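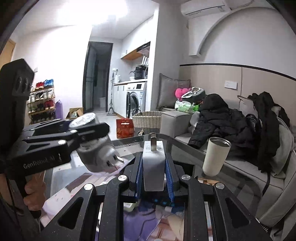 **Figure 2.** Power adapter with printed symbols on the prong face (center) and a second plug device with two flat metal prongs (left).

### 3.2 Plug-in devices and the no-load share

The household inventory for the Turnside study area listed 3,296 plug-in devices. Each entry was placed in one of four groups: direct-wired appliances with a cord, external power supplies with a detachable load, plug devices with no separate load (night lights, timers, air fresheners), and extension or surge strips. The second and third groups are treated together in this section and are called small plug-in devices. Figure 2 shows the general form.

Past estimates of home standby use have mostly worked from product lists and rated values. This approach has a known weakness. Rated values describe the supply under load, while the quantity of interest is the draw when the supply sits in the outlet with nothing attached. We therefore logged power at the outlet and used the printed rating only to sort devices into classes.

Loggers were set to a 2-second interval and left in place through October. Readings below the noise floor of the logger were kept as recorded and were not replaced with zero. Replacing them would have lowered the group totals for newer supplies, many of which draw very little at no load, and the size of that shift would have depended on how many such devices a home happened to own.

Sorting by printed rating was slower than planned. Markings on small plug-in devices are often set in pale ink on the same face as the prongs, and so cannot be read until the device has been pulled from the wall. Where the rating could not be read, the entry was coded as unknown and kept in the device count, but left out of the class averages. Two coders, A. Dauda and D. Samarakoon, worked from separate sheets and met only to settle entries on which they differed. Most differences concerned decimal points in the output current.

Homes in the Tirka blocks differed from those in the Adebisi blocks in one respect that matters for the model. The Tirka units were rewired before the study and have more wall outlets per room. Residents there tended to leave supplies plugged in at all hours. In the Adebisi units, outlets were shared and supplies were swapped in and out, often in the evening. The no-load hours per device were lower as a result, even where the mix of devices was much the same.

This pattern suggests that outlet count should enter the standby model as its own term. Floor area - the usual stand-in - did not separate the two sets of blocks. We tested the added term with the Omis load tool, using 900 resampled sets of homes, and the sign of the term held in all of them. Its size was less stable and moved with the treatment of surge strips, which can cut the draw of several devices at one switch.

Strips were logged as a single point in the main run. A second run, in which each position on the strip was logged on its own, is reported in Section 3.4 along with the error terms for the unknown class.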